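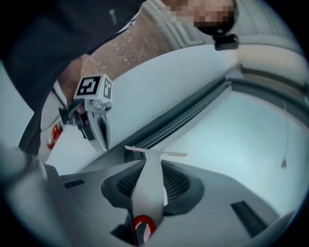 Keeping a pair of grippers in shape

Leonie Whitelaw looks after the hand-held grippers at Vekow, a small shop in Whitcombe that records hand movements for training robot arms. She has 14 of them on a rack by her bench. We spoke on 02/09/2022, between two sessions.

The grippers go out in pairs, one for each hand, and she checks them that way too. "You can have two that are each fine alone and still don't match," she says. "One closes a little sooner. The person holding them gets used to it, and then it's in all the recordings."

Her check starts with the fingers. She closes them slowly on a strip of card and pulls. If the card slides out on one side, she loosens the finger, sets it back against its stop and tightens it again. A finger lasts 10 weeks on average. The linkage gets a wipe with a dry cloth and no oil. "We tried oil in the spring. It picked up lint from people's sleeves and we had to strip the whole set."

Next is the marker cube, with its black-and-white squares. Whitelaw wipes each face and looks for lifted corners. A scuffed face gets a new print, and the gripper stays on the bench until the cube has been checked against the camera again – five minutes if it goes well.

The mesh over the vents she cleans with a soft brush, working outward. "Canned air just pushes the dust in. I did it that way for months."

Most of her repairs are on handles. The screws back out with use, and people tend to squeeze harder when they feel play, so the thread wears faster. She now marks each screw head with a line of paint pen and can see at a glance if it has turned.

The log is a paper notebook. There were 76 entries in it on the day I visited, most of them one line long. A program called Foler was meant to replace it, but she found it slow to type with gloves on.

In October the shop is due to get new finger pads from Varano, a supplier she hasn't used before. She plans to fit them to one pair first and leave the others as they are. "I'll give it two weeks," she says. "Then I'll look at the card test again."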